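Search posts, people, tags
Reading time: 2 min

Nadiia Prokopenko
Right, I've had a week with the turntable cell from Estia's simulation pack and I need to tell someone, so it's you lot. Thread!

Quick background: Estia sells ready-made virtual work cells. You load one up, plug in your own control code and find out how bad it is before you go anywhere near real hardware. I paid for mine, £232 for the year.

The one I keep going back to is the cup sorter. One arm on a sloped pedestal, a big round turntable, three orange cups and three grey ones, and a blue bin off to the side. Simple to explain to my mum, surprisingly hard to code!
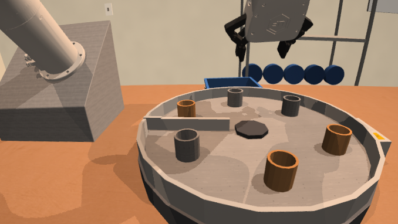

Gripper over the far side of the turntable, nothing in its fingers. Grey divider on the left.

I love that divider. My first planner had no idea it was there and went straight through the space it takes up (well, tried to). 53 failed runs on Monday night. I've since put it in as a proper obstacle and things are much calmer.

Setup was easier than I feared. Condar, the free planner lots of us already use, talked to it after I changed 2 lines in the config. The manual is short and a bit out of order, so read the page on joint limits first. It's near the back for some reason.

You can pick where you watch from as well. I do most of my fiddling close in, then go to the wide view when I want to know what the elbow is up to.
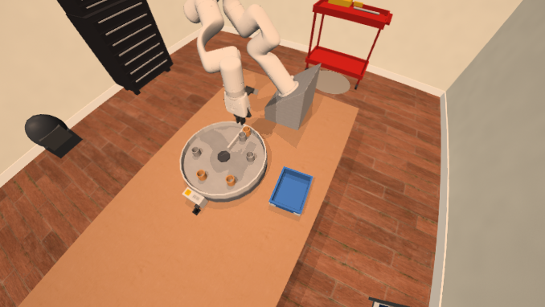
Wide view: turntable in the middle, wedge pedestal behind, blue bin empty.

Look how much room there is on that table! I'd like to try a second bin for the grey cups but haven't found out if the pack lets you add one. If anyone's done it, shout.

Grumbles, because there are a few. Loading takes almost 40 seconds on my old laptop. The undo button only goes back one step. And I'd like to be able to save a cup layout under my own name for it.

Someone asked how it compares with Kimaro. I only had the trial, but I found Kimaro quicker to load and much fussier about importing grippers. For learning on, I'd go with Estia.

Next job is getting all the orange cups in the bin in one go, no restarts. Best so far is two. Will post the code when it's less embarrassing, probably Friday.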